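What to use on a scratched glossy planter?
Posted by Zdislava Charvát, December
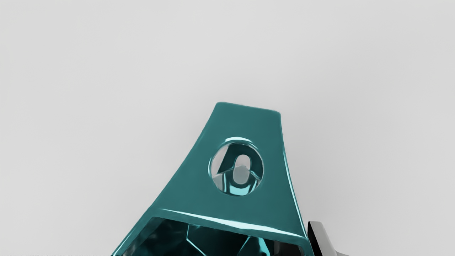

Teal, glossy, narrower at the top.

Got a tall glazed planter at a yard sale, brand is Mägi I think. Paid 10 bucks. Has fine scratches low down and a cloudy patch. Tried dish soap, nothing. Dont want to kill the shine. Any ideas?

Prolo
Baking soda paste, soft cloth, small circles. Rinse. Do it 2 or 3 times. No scouring pads!! Cloudy part is prob hard water, so white vinegar on a rag, ten minutes, wipe off. Worked on mine.

fukine214
just put it facing the wall lol

Visine
Vinegar fine on glaze, keep it off any bare clay. Deep scratches wont come out, car wax hides them a bit. Try a spot near the bottom frist. Also is there a drain hole? If not, use an inner pot.

Last updated: December
Contact us | Copyright | Back to top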